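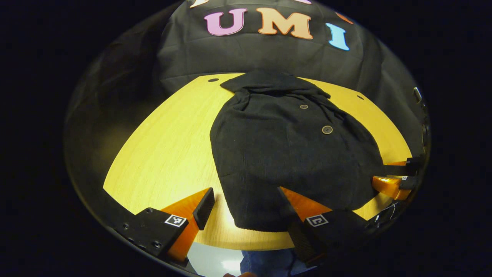
Toddler dinner, the hour before it and the hour after. Mine is two and a half, and most of what's below got worked out between August and now. Letters are the big thing at our house so I use them. Big cut-out ones like the pink U and the light blue I, each with a thin darker outline, fixed up on black cloth where a kid can look at them and shout. Buys me enough time to drain pasta. Any letters will do. Big is better.

Before dinner

Snack cutoff at 4. Not 4:30. If they're starving at 5 they get part of dinner early, the vegetable part. Raw pepper strips, peas still frozen (yes frozen, they love it, from about age two and squash them a bit first).

Fill the water cup before you call anyone to the table. Same for the wet washcloth. Same for your own fork. Once you sit down you want to stay down.

Oven preheats to 389 on mine because the dial is in the wrong place and that's what the thermometer says when I set it to 375. Get an oven thermometer. Hang it in the middle. I burned fish sticks for a year.

Batch stuff

Meatballs freeze flat on a tray first, then go in a bag. If you skip the tray you get one giant meatball. Rice in muffin tins, same idea, pop them out when they're solid. Cool rice fast and get it in the freezer the same day, don't leave it sitting on the counter all afternoon.

Label with painters tape and a marker. Put the date AND what it is. Brown sauce looks like every other brown sauce.

I keep 2 dinners in the freezer that need nothing but heat. When one gets eaten it goes on the list to replace. That's the whole system.

At the table

Small portions. Smaller than that. A tablespoon of the new thing next to something they already eat, and then don't talk about it. I talk about it every time and it never helps.

Cut grapes the long way, in quarters. Same with cherry tomatos.

Suction bowls — we have a Kudeck one and it holds fine on a smooth top if you wet the bottom first. On anything with a rough grain it lets go. Wipe the spot under it before you press it down, crumbs break the seal.

Feet need something to rest on. A box taped to the chair's footrest worked for us. Less kicking, more eating.

Cleanup

Let rice dry on the floor. Sweep it in the morning. Wet rice smears and you'll be on your knees with a butter knife.

Tomato stains: cold water from the back of the fabric, dish soap, leave it, then wash. Check before the dryer or it's in there for good.

High chair straps come off. Look underneath, there's usually a clip. Soak them in the sink overnight with regular detergent and then hang them up. You will not like the water.

Sticky wood table, warm water and a drop of dish soap, wrung-out cloth, then dry it right away. No soaking, no scrubby side of the sponge.

Next time, lunch boxes and the thermos that wont open.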